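From: Cristóvão Matos
To: arkside-print list
Date: October 20, 2018
Subject: Re: [arkside-print] Lyric booklet, paper and binding

Zulmira Simões wrote:
> The Abreu quote is for 700 copies at 16 pages, saddle stitched. They
> will do 1000 for a small increase in the total. Two things I need
> from the list before I reply to them. First, do the lyrics run in
> the order of the record or the order they were written? Second, is
> the cover to be the same stock as the inside? Kovodico can still
> press from the old master, so the disc itself is not holding us up.

Zulmira,

Order of the record, please. The written order only makes sense to the band, and three of the songs have no reliable date. If a reader is following along with the disc, the page turns should fall between songs wherever the length allows. "Dretetus" is the exception. It has eleven verses and needs a full spread, so it has to start on a left-hand page. I have tried it on pages 6 and 7 and it fits at 9 point with the chorus given in full once and marked by a single line after that.

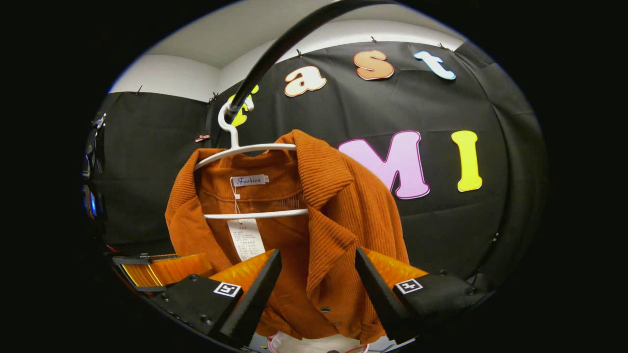 On the cover stock, I would go heavier than the inside and uncoated. The coated sheet we used for the February single showed every fingerprint, and the black came back from the shops scuffed along the fold. The colour I have in mind for the cover is a burnt orange, close to the corduroy jacket, printed as a flat spot colour with no texture. Please do not let anyone at Abreu suggest a ribbed or embossed sheet to go with it. The title goes in dark blue, small, high up and centred, much as the "Fashion" label sits below the collar. I do not want script lettering, though. The face used on the spine of the record will do.

Quantity: I would take the 1000. We sold out of the last booklet at the shows and the reprint cost more per copy than the first run. I would not go to 3000 whatever the unit price, as we have nowhere dry to keep them.

Other points, in no order:

- The credits for side two still list the old bass player on track four. He is only on track five.
- Page 16 should be left blank apart from the Arkside address and the catalogue number.
- The two drawings need to be supplied again as greyscale. The files I have are RGB and will print with a green cast.
- Apostrophes in the typed lyrics are a mixture of straight and curly. I will fix these in the layout, so please do not edit the text file in the meantime.

Can you ask Abreu whether the quote includes a folded proof? A PDF is no use for checking the fold on the Dretetus spread.

Cristóvão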